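2023年11月 布たたみ教示、作業メモ

昨日の続き。朝いちでアームの電源を入れて原点出しをして、ウォームアップの動作を流しながらコーヒー。Darrenさん(Heywoodのほう、もう一人のDarrenさんではなく)が置いていったJestellの収集ツール新版に入れ替えたら、起動時に前の設定ファイルを読んでくれなくて、そこで午前の半分くらいを持っていかれた。結局キーの名前が変わっていただけ。変更点のメモに一行書いてくれー!と叫んだら隣の部屋から「書いたよ」と返ってきた。書いてあった。すみません。

気を取り直して、遠隔操作での教示から。対象はいつもの赤茶の布。机の上で平らに置いた状態から、グリッパーを布の縁まで下ろして、端をつまんで、持ち上げて、反対側へ運んで放す。言葉にすると簡単なのに、やってみると最初の「下ろす」で毎回手が止まる。指先が布に触れるか触れないかの高さが、操作側の画面だとどうにも分かりにくい。自分の癖なのか、最後の数センチで妙に慎重になって、軌跡を後から見ると階段みたいになっている。 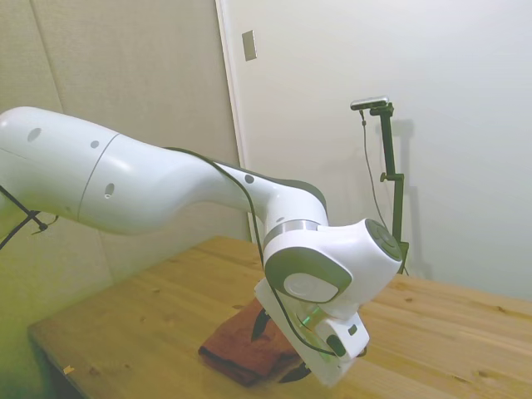
これを減らしたくて、今日は操作側のスケールを変えてみた。手元の動きに対してアームの動きを小さくする倍率を、布に近づいたら自動で切り替えるようにする案(Marjattaさんの発案)。切り替えの瞬間にカクッとくるのが嫌だったので、段階で切らずになだらかにつなぐ形にした。これはかなり良い! 手が震えてもそのまま先端に出ないし、階段も目立たなくなった。ただ遠くから近づくときに「あれ、急に重くなった?」という感覚はある。慣れの問題かもしれないけど、初めての人に触ってもらって感想を聞きたいところ。

直接アームを手で持って動かす方式とも比べた。こっちは下ろす動作がとにかく楽。自分の手で布の感触が分かるわけではないんだけど、目の前でじかに見ながら動かせるので高さで迷わない。そのかわり、自分の腕が手首のカメラに盛大に映り込む。学習に使うとき、本番では存在しない腕を手がかりにされたら困るので、映像まで使う分は遠隔、軌跡だけ欲しい分は手で、という使い分けにしておく。Rornachの案件で同じ失敗をして、300本まるごと使えなくしたのを思い出して胃が痛くなった。あれはもうやらない。

午後はつまむところ。指を閉じるタイミングが早いと布の表面をなでるだけで終わるし、遅いと机を押してしまう。机を押すと力のログに分かりやすい山が出るので、それを見て後から弾けばいいや、と最初は思っていた。でもMarjattaさんいわく、少し押しているくらいの教示のほうが再生したときの成功率がいいらしい。弾く閾値をきつくしすぎると、上手な例ばかり捨てることになる。なるほど……。とりあえず閾値はゆるめにして、しっかり押し込んだものだけ手動で見ることにした。

つまむ場所も悩ましい。角をつまむのが一番素直なんだけど、布がくしゃっとしていると角がどこだか分からない。自分は「一番手前で浮いているところ」をつまみがちで、Marjattaさんは多少遠くても角まで取りにいく。同じ作業の教示なのに二人で方針が違うと、データを混ぜたときに中間の変な場所をつまみにいく動きを覚えてしまいそう。そこは話し合って、角が見えているなら角、見えていなければ先に一回持ち上げて広げる、に統一。過去のぶんはラベルに操作者を入れてあるので、後から分けて学習させることはできる。入れておいてよかった(過去の自分、えらい)。
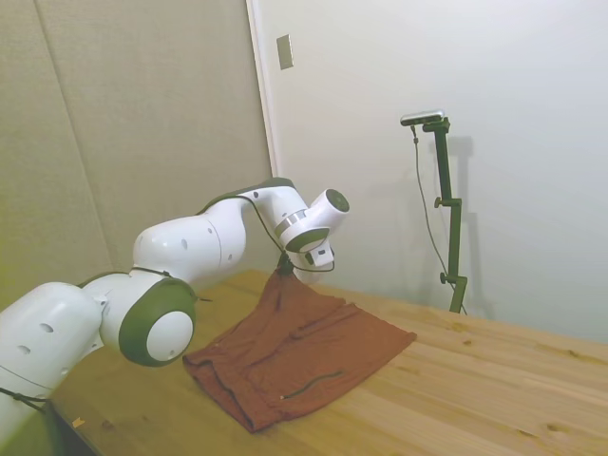
持ち上げる高さは低めで揃える方針。高く上げると布が下からめくれて裏返ることがあって、そこからの立て直しが長い。立て直しの教示も欲しいといえば欲しいけど、今は基本の動作を先に固めたい。立て直しは別タスクとして番号を分けて、12月に入ってからまとめて録る予定。

それと、放すとき。指を開いてすぐ上に逃げると、布が指の内側に引っかかって一緒についてくる。開いてから一拍待って、少し横に抜いてから上げる。この「一拍」が人によってまちまちで、再生側の方策が迷っている気配がある。待ち時間を固定の動作として組み込んでボタンひとつで出す案も考えたけど、そうすると教示の意味が薄れるような気もする。Darrenさんは「ボタンでいいじゃん」派。保留。

手首カメラの話。露出を固定にした。自動のままだと、布に近づいたときに画面が赤茶でいっぱいになって、背景の明るさがふわっと変わってしまう。固定にすると色味が全体に寒いほうへ寄る感じはあるけど、エピソードの中で変わらないことのほうが大事なので良しとする。固定カメラ側は今の位置のまま触らない。触った人は必ずここに書くこと(自分への戒めも込めて)。

あと、手首の姿勢が大きく傾いたときの映像は、人が見てもどっちが上か一瞬分からない。エピソードの開始姿勢をばらけさせるために、わざと傾けて始めるものを混ぜているんだけど、傾けすぎると机の面がろくに見えないまま始まることになる。ばらつきは欲しい、でも肝心の布が端っこにしかいないのもなあ、という話。開始姿勢の範囲をもう少し狭めるか、傾いていても布が画角に入る条件を足すか。後者のほうが筋がいい気がするので、明日Bickerstaffの校正データを使って計算してみる。
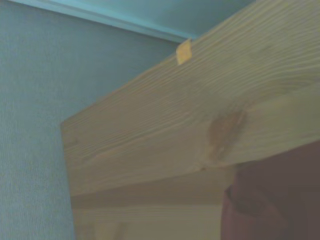 集計。Jestellのほうに上がっている教示は今日までの合計で1,212本、そのうち確認が済んで学習に回せるのが739本。差が大きいのは失敗が多いからではなく、単に確認が追いついていないだけ。再生しながらひとつずつ見ていくと本当に時間が溶ける。倍速で見ると指が布を取り損ねた瞬間を見逃すので、結局等速に戻してしまう。誰か手伝ってください。お菓子は出します。

夕方、今日の分は入れずに昨日までの確認済みデータで学習した方策を6回だけ回してみた。下ろして、つまむところまでは思ったよりちゃんといく。問題はやっぱり放すところで、一拍待つのか待たないのか、迷ったまま指が半開きで止まる。まさに上に書いたとおりで、ちょっと笑ってしまった。人間の迷いがそのまま写るんだなあ。ボタン案、前向きに考えます。

Lillano向けのデモは布の種類を増やしたいと言われているけど、今の一枚で放す動作が安定するまでは増やさないつもり。Marjattaさんも同意見。Darrenさんは増やしたい顔をしていた。

明日やること
・放す動作の待ち時間、手動とボタンの両方で録って比べる
・開始姿勢の条件を足す(布が画角に入っているか)
・倍率切り替えの係数を設定ファイルに出す。今はコードに直書き
・確認作業の続き。午前中のうちにやる、眠くなるので
・手首まわりのケーブル、大きくひねる姿勢でつっぱらないか可動域の端まで動かして確認
・Darrenさんに変更点のメモの件、もう一回謝る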